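March
By the Stekine product desk

Wunduren Bread and Roll Basket, Rectangular

The Wunduren is our everyday table basket for restaurants, hotel breakfast rooms, bakeries and church kitchens. It holds rolls, sliced bread, wrapped crackers, fruit or condiment packets. We have sold it in the same shape for six years, and replacement baskets match older ones closely in color and weave.

The basket is woven from a synthetic strand made to look like rattan. Natural willow and rattan baskets look good when new, but they dry out, split and pick up odors, and most of them can't go through a commercial dish machine. The Wunduren can. It goes through on an open rack with the plates and comes out ready to air dry.

It is sold by the case only. A case holds 100 baskets, nested in stacks with a paper sheet between each one. Smaller kitchens often split a case with a sister location. If you need fewer than that, look at the Trirkitz line, which is sold by the dozen but comes in round shapes only.

Weave and rim

The sides are woven in close horizontal rows over vertical stakes, and they lean out a little from base to rim. That slope lets the baskets nest for storage and makes it easier for a guest to reach in. The rim is a heavy twisted braid that goes all the way around. It is the part staff grab when they clear a table, so it takes more wear than anything else on the basket. On older models from other makers the rim was the first thing to come loose — we wrap ours back into the side weave at each stake.
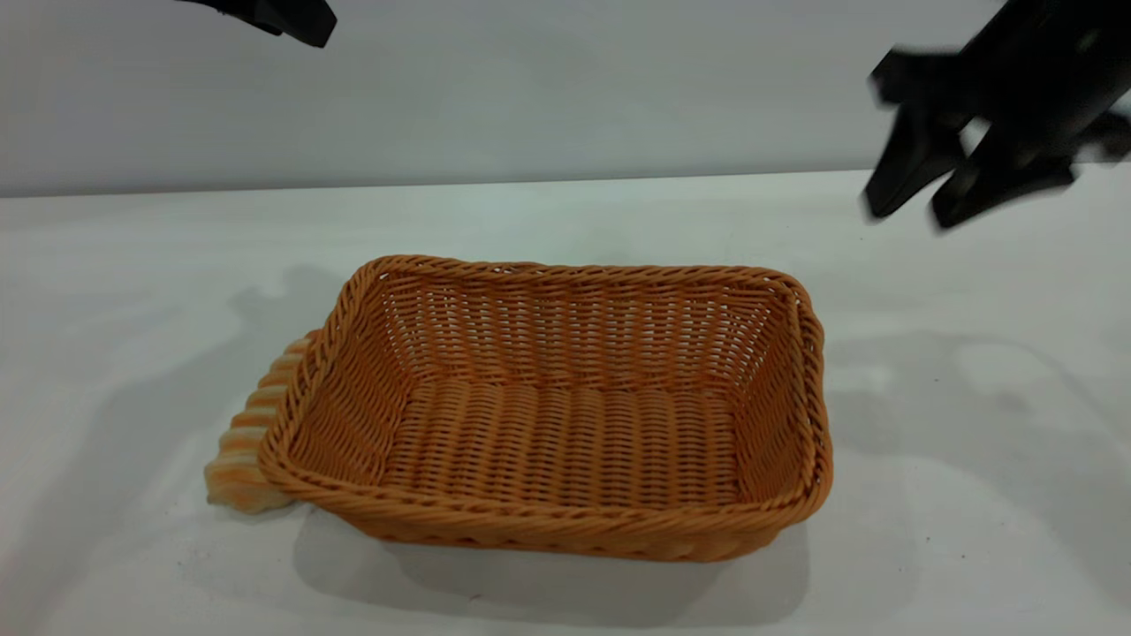
Wunduren rectangular basket, orange-tan, with braided rim and rounded corners.

The floor is made of flattened bands laid side by side. Crumbs will fall between them, so most customers use a liner. A standard cloth napkin folded once works, and so does a sheet of deli paper. Liners are not included.

Care

Shake out crumbs before washing. Wash at normal dish machine temperatures, or by hand with mild soap and a soft brush. Don't use steel wool, which will scratch the gloss off the strands. Grease that has dried into the weave will usually lift after a short soak in warm water.

Let the baskets dry upside down before stacking. Wet baskets stacked tight can hold water in the rim for a day or more.

The basket is not for use in an oven, in a microwave or under a heat lamp. Bread straight from the oven should rest on a rack for a few minutes first. Keep the basket away from candles and table burners.

Color

There is one stock color, an orange-tan. Dye lots vary slightly from run to run. If an exact match matters to you, order everything you need at one time and ask us to ship from a single lot. Dark brown can be made to order with a longer lead time and a minimum of six cases.

Long use next to a sunny window will fade the strands somewhat. Rotating baskets between tables evens this out.

Storage

The cartons can be kept on any dry shelf. Once they are unpacked, we suggest stacks no higher than your staff can lift with two hands. Very tall stacks press the lower baskets together and they become hard to pull apart. If two baskets stick, twist them gently at the corners. Pulling on the rim alone can stretch the braid.

Ordering

Item number: 879
Unit: case of 100
Sold by: full case
Shipping: ground, from our warehouse
Lead time: around two weeks for stock color

A full pallet is priced separately. Call or write for a freight quote before ordering, and tell us if your site has no loading dock, as a lift gate adds to the charge.

Returns are accepted on unopened cases. Opened cases can be returned only for defects such as broken strands or a loose rim. Keep the packing slip and set the damaged pieces aside until you hear from us.

Related items

Trirkitz round basket, sold by the dozen
Yurt covered bread warmer, cloth, fits inside the Wunduren
Wunduren cloth liner, plain white, machine washable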